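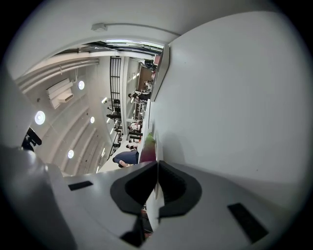
**Thread: how many demos before you stop caring about the eggplant**

**pundum_hand** wrote:

We're collecting two-handed demos for a kitchen set, hand-held grippers, no robot within shouting distance. The task is plate to plate transfer of one eggplant. We're at 1019 episodes and the target in the plan is 3000. My coworker Liis Kairys thinks we should stop at half that and switch vegetables. I think the plan is the plan, mostly because I wrote it.

Does anyone have a feel for where the curve goes flat on a single object? Same table, same two plates, same tray. We move the plates between episodes and rotate operators.

---

**chiang_offset** wrote:

Liis is right. Sorry.

We did 3151 episodes of one mug at Nodirau, and the policy became a world authority on that mug. Show it a slightly fatter mug and it went in like it was picking up a live crab. The last two thousand episodes bought us nothing I could measure.

---

**Povilas E.** wrote:

Disagree, at least partly. It depends what you're varying. A mug is rigid and has a handle. An eggplant is long, slick and heavier at one end, and people grab it in all sorts of ways. Two-handed also gives you a lot more ways to be sloppy. I'd want the big number for that.

What do your operators do with the left hand? If half of them use it as decoration you don't have 1019 two-handed demos.

---

**pundum_hand** wrote:

Fair question, and I don't love the answer. Head view from one of ours:
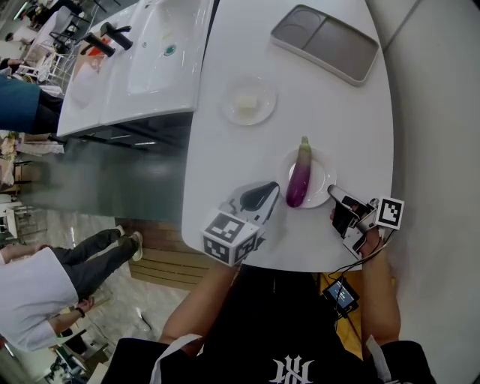 *Both grippers over the eggplant, second plate further up the table, divided tray at the top right.*

The instructions say both grippers touch the object before it leaves the plate. Some operators treat this as law. Others pin it with the left, scoop with the right, and give me a look if I bring it up. I've been keeping both kinds and labeling neither, so go ahead and yell.

---

**chiang_offset** wrote:

Yelling. Label them! It's one column.

---

**isetell_refugee** wrote:

Counterpoint: don't label them, fix the instructions. If you let two strategies in, the model averages them and you get a third strategy that belongs in a blooper reel. I spent most of June on exactly that.

---

**Povilas E.** wrote:

It only averages if your model is from the stone age. Anything that can represent more than one mode will cope with pin-and-scoop next to a two-sided squeeze. Where it does fall over is people changing their mind halfway. Those I'd throw out.

Also, and this is my pet complaint, check what the finger views see at the moment of contact. A head view flatters everybody. From the gripper you find out that the grasp was on the stem, or that one fingertip was doing all the work.

---

**pundum_hand** wrote:

I went back through a batch of the finger views this afternoon, which is how I know what I'm eating for dinner (anything else). The stem grabs are real. More of them than I'd have guessed, and nearly all from two operators, one of whom is me.

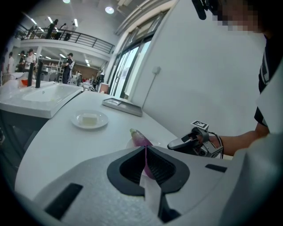
So the new rule is body of the eggplant only, stem grabs get tagged and kept in a separate pile. I'm also adding the column, chiang, you can stop yelling.

Still not sold on stopping early. Compromise with Liis is 6 more sessions on this one and then she picks the next vegetable. She has already said leek, and I think it's out of spite.

---

**isetell_refugee** wrote:

Leek is a great choice. Leek bends.

---

**chiang_offset** wrote:

Leek will cost you a week just arguing over what counts as a grasp. Do a zucchini first and see if the eggplant policy transfers. If it does, you have your answer about the 3000.

---

**pundum_hand** wrote:

Zucchini test is going on the list. Will post numbers, unless they prove Liis right, in which case the drive had a problem.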